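Trombridge casino bid delayed after licensing panel asks for new traffic study

May 31, 2018

Plans for a casino on the site of the old bus depot in Trombridge have been put back by at least five months after the town's licensing panel refused to rule on the application.

Grisance, the company behind the scheme, had hoped to win approval for a venue with 28 gaming tables and 100 slot machines. The panel said on Wednesday evening that the firm's traffic figures were out of date and did not take account of late-night arrivals at weekends.

A new study must be handed in before the panel meets again in November. 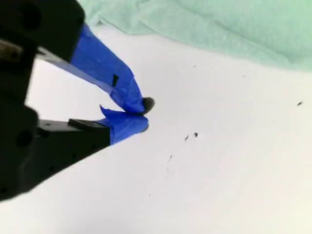

Brendan Ó Briain, head of development at Grisance, said the company was disappointed but would carry out the work. "We were asked for one set of figures and supplied them. We will now supply another," he said.

The firm already runs a smaller casino in Grutmont, where it employs 46 people. It expects the Trombridge site to need nearly twice that number.

Residents living next to the depot have objected to the proposed closing time of 4am. Liên Đỗ, who owns the Tô restaurant on the same street, told the panel she was in favour of the casino but wanted a limit on deliveries before 10 in the morning.

The panel did not discuss the opening hours and said they would be dealt with at the next hearing. Grisance has an option to buy the land which runs until the end of the year.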